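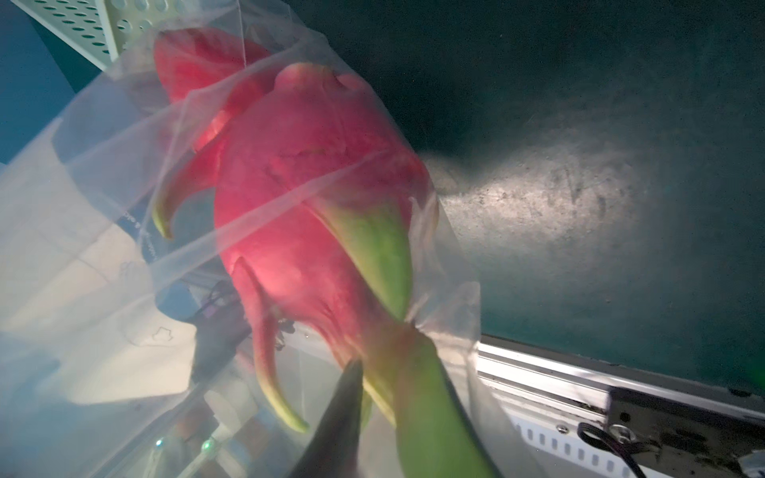
I do this walk round the shop every September, before the busy months, and people keep asking for my list, so I've finally typed it up. It's for a small greengrocer's like mine in Garngate. Pinch whatever you like!

Front step and doorway
[x] Mat lies flat, no curled corners. (Swapped it last year after I caught my own toe on it twice.)
[x] Step edge painted. Getting a bit worn on the left, will do again.
[ ] Door closer. Still slams. Rang the man, waiting.

Shop floor
[x] Aisles clear, wide enough for a pushchair.
[x] Wet floor sign where I can grab it, not buried behind the potatoes like last time.
[x] Loose grapes and onion skins swept up at opening, lunch and 4 pm.
[ ] Bottom shelf by the till wobbles. I've moved the heavy tins off it for now.

Scales and till
[x] Scales level and reading zero with nothing on.
[x] Cables tucked away and taped.

Back room
[x] Fire extinguisher in date, pin in, nothing stacked in front.
[x] Back door opens from inside without a key. Do try it, don't just look at it!
[x] Crates no higher than my shoulder.
[ ] First aid box is short of plasters, 2 left.

Cold store
[x] Door opens from the inside.
[x] Seal wiped and not split.
[ ] Light flickers. Bulb on order.

So that's four jobs outstanding, and the door closer is the one bothering me most. I'll tick them off as they get done.

Comments

Lena Kubiak: Very handy, thank you. Do you check the stepladder as well? Ours had a cracked foot.

Mojtaba Nouri: We do crates at waist height, saves the back no end.

Recent posts
Sharpening the shop knives
Storing squash through winter
What I pay for paper bags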